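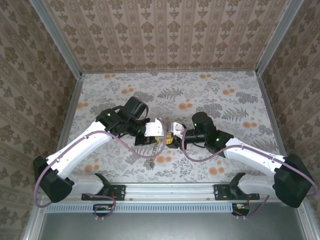 From: Myrtle Calloway
To: Clondthorpe Library Members List
Date: December 27, 2020
Subject: Re: Renewal periods and the Pyo catalog

Dear members,

Thank you to everyone who wrote in response to the notice on loan periods. I am replying to Mr. Schumacher's message on the list, as several of you raised the same points privately.

Otis Schumacher wrote:
> The notice says that loans will be cut from six weeks to four when
> the new catalog opens. Does this apply to books already on loan? I
> have two volumes of the county history at home and planned to keep
> them through January. I would also like to know whether the old
> card numbers will still work, and what becomes of the local
> pamphlets, many of which were never entered in Grindix at all.

Books already on loan keep the due date stamped inside the cover. The four-week period applies only to items borrowed after the Pyo catalog opens in January. A loan may be renewed twice, by telephone or at the desk, unless another member has placed a hold. The county history may be renewed in the same way.

Existing card numbers remain valid. Members whose cards begin with the letter C should leave out the letter when signing in and enter only the digits. The first password is your postal code, and you will be asked to change it.

The pamphlets are a longer matter. The collection holds 968 titles, most of them printed in the town before the war. Gekaton, the firm moving our records out of Grindix, has agreed to add brief entries for each one, giving title, printer and year where the year is known. Subject headings will follow later in the year. Until then, please ask at the desk for the typed list, which is arranged by street and parish. Pamphlets may be read in the building but do not go out on loan.

Members have also asked about fines. The daily charge is unchanged, and no fines will be added for days on which the building is closed. Holds placed in Grindix will be carried over in their present order. Reading histories will not be transferred, so anyone who wishes to keep a record should print it before the old system is switched off.

Corrections to catalog entries may be sent to me at the library office. Please include the shelf number.

Yours sincerely,

Myrtle Calloway
Head of Lending Services
Clondthorpe Library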